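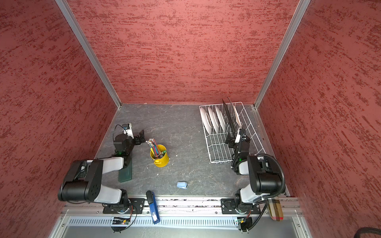

Supervisor course returns in March with a shorter format

The course for first-time supervisors starts again in March, and it has been changed quite a bit after last year's feedback. It now runs over four mornings instead of six full days. Sessions begin at 8:30 a.m. and finish by noon, so people on the early shift can be back at work after lunch.

Gifty Baidoo will teach it again. She spent eleven years as a shift manager at Skanum before moving into training, and she has run courses for Ankrah and for the two Grandau offices. Past participants will remember that she does not use many slides. Most of each morning is spent in pairs, practicing conversations that new supervisors tend to put off: telling someone their work is late, turning down a request for time off, or asking a former teammate to do something differently.

The first morning covers the move from coworker to supervisor. The second is about giving instructions and checking that they were understood. The third deals with feedback, both routine and difficult. The fourth is about running short meetings, and each person will lead a ten-minute meeting with the group and get written comments on it. The section on budgeting has been dropped. It will be offered separately later in the year for people who need it.

Between the second and third mornings there is a gap of two weeks. Participants are asked to hold at least one planned feedback conversation at work in that time and write half a page on how it went. The notes are not collected. You will need them for the third session, so please bring them with you.

Last year 89 people completed the course. The most common complaint was that the days were too long and that the afternoons repeated the mornings. The second was that groups were too large for everyone to practice. Groups are now limited to 12, and there will be more of them. If your preferred dates are full, put your name on the waiting list, as places usually open up in the final week.

The fee is $800 per person for companies, which includes the workbook. Members of the Plernska employers' network get $200 off. Firms sending a whole team can book a private group for $3,000, up to the same limit of 12, and choose their own dates. Travel outside the city is charged on top of that. Coffee is provided. Lunch is no longer included now that the sessions end at noon.

The workbook has also been revised. Adwoa Issahaku rewrote the chapter on written warnings, which several people found out of date, and added a page of sample wording for emails. Anyone who took the course in the last two years can ask for the new chapter as a PDF at no charge.

To sign up, reply to this newsletter with your name, employer, job title, and first and second choice of dates. We also need the name of the person who approves your training. Invoices go out when a place is confirmed. You can cancel without charge up to ten days before the first session, and you can send a colleague in your place at any time, provided they have not missed the first morning.

Comments (4)

Marta
Is there any chance of an evening group? Mornings are impossible in our department.

Office
Hello Marta, not in March. We are looking at one for the fall and will put it in the newsletter if it goes ahead.

R. Dunn
I did the six-day version. The practice in pairs was uncomfortable but it was the part I used most. Sorry to see the budgeting go.

Leon P.
Does the network discount apply to the private group price too, or only to single places?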